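Tarevgate
Fil d'information : offre de tri et de prise en bac

1/ Tarevgate ouvre aux intégrateurs et aux établissements d'enseignement technique son service d'évaluation de la prise en bac. La prestation porte sur des objets mélangés, de formes et de matières diverses, déposés sans rangement préalable.

2/ Le service comprend l'étude du poste, le réglage de la pince, une campagne d'essais sur les articles du client et la remise d'un rapport. Trois formules sont proposées, selon le nombre de références confiées.

3/ La formule de base couvre 19 références et 500 cycles de prise. Les formules supérieures prévoient des essais complémentaires sur les articles souples ou translucides. Le détail figure dans la notice adressée sur demande.
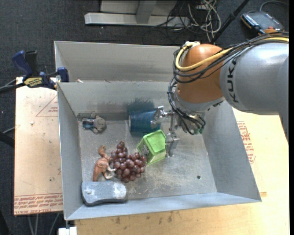

Turilwood, le 15/08/2023

4/ Essais sur bac métallique à parois inclinées, avec bras KUKA et pince à deux doigts. Le lot réunit notamment un gobelet bleu couché contre la paroi du fond, un contenant vert, une grappe de raisin, un kangourou et une petite peluche grise.

5/ Mme Hye-jin Yeo, responsable des essais : « Les articles posés contre une paroi demandent une approche particulière. Nous les notons à part dans le rapport, afin que le client puisse juger de son propre cas. »

6/ Les articles sont à expédier à l'atelier de Turilwood, accompagnés du bordereau de dépôt. Ils sont restitués dans un délai de 14 jours après la clôture des essais. Les denrées périssables ne sont pas admises ; des reproductions peuvent être fournies.

7/ Le logiciel de planification Manzano est inclus pendant la durée de la prestation. Sa licence peut ensuite être souscrite séparément. Les clients ayant signé avant le mois de mars conservent leurs conditions antérieures.

8/ La formation des opérateurs est assurée par M. Ignacio Llorente, sur place ou à distance. Elle traite de la mise en service, du changement de doigts et de la reprise après arrêt.

9/ Les demandes de devis sont à adresser à M. Shahram Talebi, service commercial. Prière d'indiquer les dimensions du bac, la masse maximale des articles et la cadence souhaitée.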